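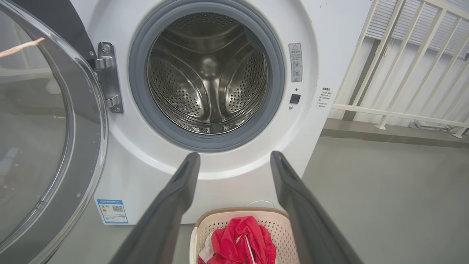 Felimport opens planning service for laundry robots in care homes and small hotels

29 March 2018 – Equipment supplier Felimport has launched a paid planning service for care homes, guest houses and small hotels that want to budget for robot arms in their laundry rooms. The service is called Koltside and is run jointly with the engineering office Kuhlmann.

A Koltside survey takes up to 16 working days. It covers floor space, door swing, power supply, basket height and the make of washing machine already on site, and ends with a written cost plan for 24 months.
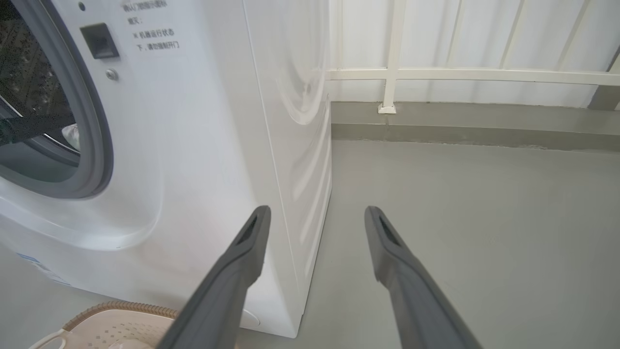 Most enquiries since January have come from sites with ordinary front-loading machines and no plans to replace them. The cost plan therefore lists the gripper, arm, mounting, training and servicing as separate lines, so that buyers can spread the spending over two budget years.

"People ask for the price of the arm first," said Comfort Aryee, head of sales at Felimport. "The arm is one line. Fingers wear, staff need training, and someone has to be on call when a door lock sticks."

Marlene Seidel, project engineer at Kuhlmann, said the survey may also advise against buying. "If the gap beside the machine is too narrow, we write that down – and the customer keeps the report."

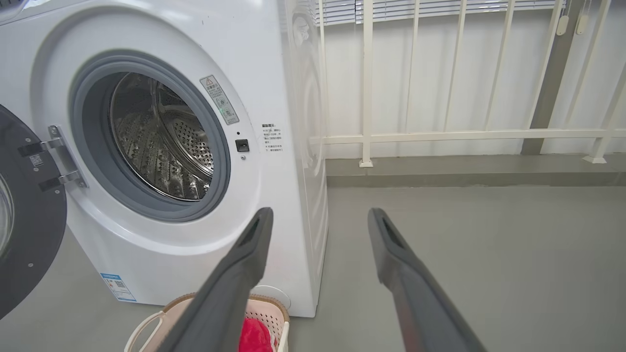 Gripper fingers at a front-loading washing machine, with the laundry basket on the floor.

The survey fee is credited in full against any later order. Sites with more than 65 beds are quoted separately. Bookings are open now through the Felimport sales office, Asine House, Unit 209.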